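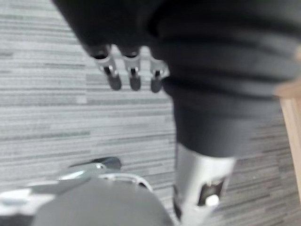
Cleaning carpet in rented offices – speaker notes
April 7, 2019

Slide 1
Thanks to the Coseo building managers for the slot. I've looked after floors in rented offices for most of my working life. Today is carpet only. Hard floors are a separate talk in May.

Slide 2: What we looked at
Four buildings, all managed by Trudau. Low-pile carpet in the hallways and open areas. We went through 3,604 work orders and pulled out the ones that mentioned flooring. That left 1,001. Most were spots, then odor, then loose seams near doors.
Pause here. Ask who logs spots separately from general cleaning. Usually it's a few hands.

Slide 3: Dry soil
Most of what is in an office carpet is dry grit from outside. Vacuuming gets it out and shampoo mostly doesn't. If the budget is cut, keep the vacuuming and drop one of the wet cleans.
Entry mats: long enough for several full steps. The Juhl building had a mat you could cross in one stride. They swapped it before winter and the lobby carpet held up better. I can't prove it was the mat.

Slide 4: Spots
Blot, don't scrub. Plain water first. White towel, so you can see what is coming up. Work from the outside in.
Coffee with milk is two problems, the color and the milk. People treat the color and stop, and the smell shows up later.
Skip the toner story if running behind.

Slide 5: Wet cleaning
Too much water is the usual mistake. The backing stays damp, the stain wicks back up, and the tenant calls again. Run a second dry pass with the wand. Leave the air handling on overnight – check this with the building engineer first, some systems shut down on a timer.

Slide 6: Pattern and color
Stripes and mixed grays hide soil well. Good for the tenant, bad for the inspector. At Poltirer the floor looked fine, and we filled the canister twice in one hallway. Go by the schedule and not by how it looks.

Slide 7: Schedule
Hallways and elevator lobbies daily. Open desks twice a week. Under desks once a month, chairs moved. Wet clean every seven months in the busy areas, longer elsewhere.
The handout has the blank version. Change the numbers to suit your own traffic.

Questions
Likely ones: carpet tile against broadloom, who pays for seam repair, moths. For seam repair, read the lease.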